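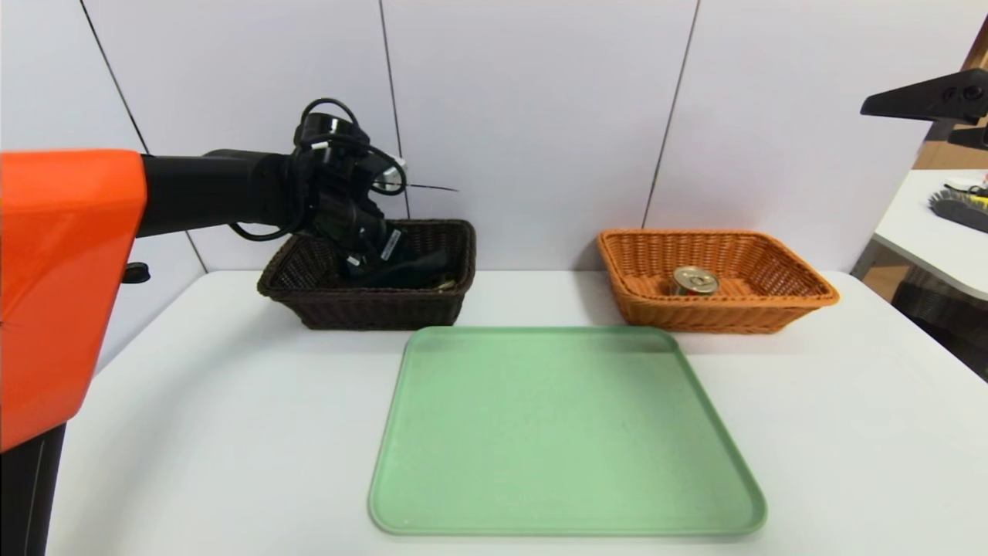

Reviews > Apps and reading > Local news

I've had the Munro app on my phone since June, and I've now read enough of it over breakfast to have opinions. If you missed it, Munro is the thing that bundles small local papers into one subscription, so I get the Nendness Courier, the Ulleck Post and a handful of others I'd never have paid for separately.

It costs £8 a month. I used to spend more than that on the printed Courier alone, and half of those went straight under the cat's bowl.

The good bit first: it's fast! Stories open straight away, even on the bus out past Pellov where my signal usually gives up, and the text size stays where you put it (my old app forgot every single time). You can save up to 90 articles to read offline. I thought that was mean until I looked at my saved list and saw I'd read four of them.

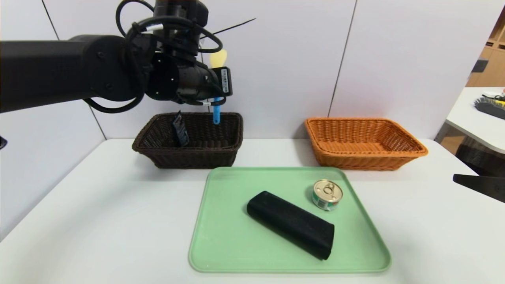
The search is what sold me, though. The Courier's back issues are in there, and I typed in our old street and got 1,256 results, mostly planning notices and one very cross letter about a hedge. I lost a whole evening to it. You can sort by oldest first, but you can't search within one year, so there's a lot of scrolling.

Now the grumbles. Notifications are all or nothing, paper by paper, so if I want to hear about council news in Ulleck I also get the bowls results at 6am. The crossword is just a scan of the printed page and you can't type into it. And the letters page, my favourite part of any local paper, is buried three menus down under "Community".

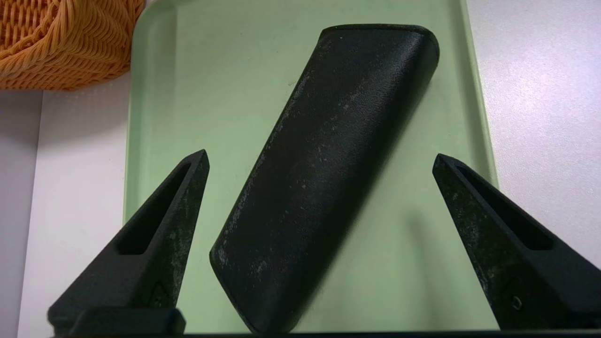 I did write to them about the crossword and got a proper reply the next morning from Velimir Berisha on the support desk, who said a version you can fill in is being tested. No date given. I'll believe it when I'm stuck on seven across.

I'm keeping it for now. Four stars, and I'd happily make it five for a quiet setting on the bowls.

Comments

mossyback: Does the Ulleck Post have the death notices? My mum only buys it for those.

Jan P: @mossyback yes, under Community again, same place as the letters.

tinribs: Cancelled mine, the tablet version kept logging me out. Might try again when the crossword's sorted.

Related
Pellov Radio's catch-up player reviewed
Paper or screen: what our readers pay for local news
Five puzzle apps for the commute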